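Search this site
Enter keywords

Stage keyboards: firmware 2.5 for the Dandex Tonau

Dandex released firmware 2.5 for the Tonau stage piano in September. The update applies to both the 73-key and the 88-key version and is free to registered owners. It changes three areas of the instrument: half-pedal response, string resonance and the way splits are stored. The sample set itself is untouched, and existing user programs load without conversion.

The half-pedal change is the one most players will notice. Under the old firmware the Tonau read the damper pedal as a continuous controller but mapped the result to only a few damping levels. A slow release produced audible steps, mostly in the two octaves below middle C. The new version interpolates between the levels, and the pedal curve can now be set per program. There are 5 curves to choose from. Curve 1 matches the old behavior. Curve 4 suits the single pedal in the box, and curve 5 is meant for the Bowen triple pedal, which has a longer travel and a stiffer spring.

Pedal calibration has to be repeated after the update. Hold the Global button while switching on, press the pedal fully down, release it, and press Enter. The display shows the resting value, which should be 2 or lower. A higher value means the pedal is resting partly open, and notes will ring on slightly after the key is released. If the value does not drop after a second attempt, check the plug before suspecting the pedal. The jack on the Tonau is deep, and the plug can sit one click short of fully home.
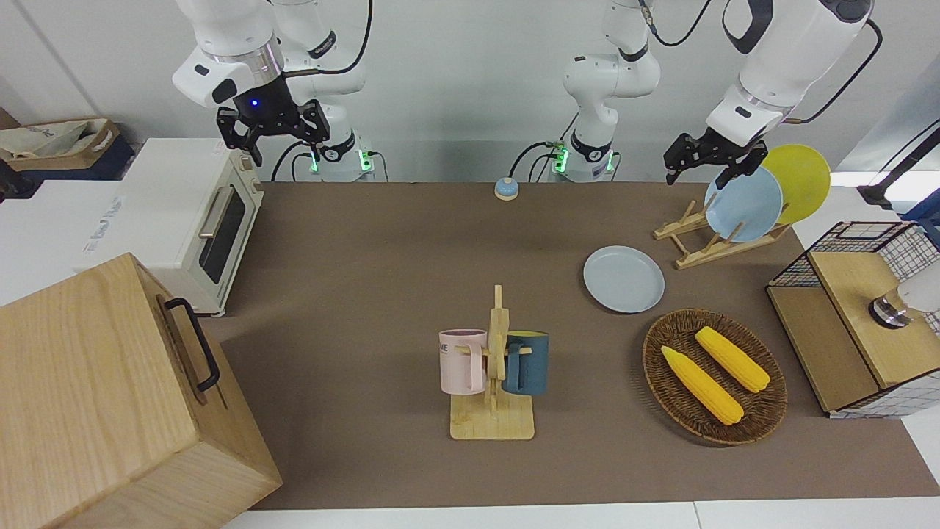 One owner of the 88-key version wrote in to say that the new curves are an improvement but that the calibration value is lost whenever the keyboard is reset to factory settings, and asked whether it could be saved with the rest of the global data. At present it cannot. Calibration is held in a separate area of memory that the backup file does not include, so it has to be done again after every reset.

String resonance has been moved from the effects block to the sound engine. In practice this frees one insert effect per program. The resonance level runs from 0 to 127 as before, but the scale is no longer linear, and programs that used a setting above 47 will sound a little wetter than they did. Lowering the value by a few points restores the earlier balance. Resonance now also responds to keys held silently, so a chord pressed down without sounding will ring when notes above it are struck. This works in the acoustic piano programs only. The electric pianos and the reed sounds are not affected.

Splits and layers are now stored in a common list with room for 600 entries. Each entry holds the split point, the octave shift for each zone, the zone volumes and the pedal routing. Earlier versions kept the split point with the program and everything else with the set list, which meant that copying a program to a new set list lost the zone volumes. Old set lists are read in and moved to the new format on first start. The process takes a few minutes – do not switch the keyboard off while the progress bar is showing.

One limitation remains. The editor software has not been updated at the same time and cannot read the new list. Splits can be edited from the front panel only until the matching editor is available. Sending an old-format bulk dump from the editor to an updated keyboard overwrites the list without a warning.

For players using the Tonau in a Wandwood console stand, the rear USB port is hard to reach once the back panel is fitted. Remove the panel first, or copy the update file through the front port, which accepts memory sticks formatted as FAT32. The file must be in the top folder of the stick and must keep its original name.

The installed version number is shown under Global, page 2.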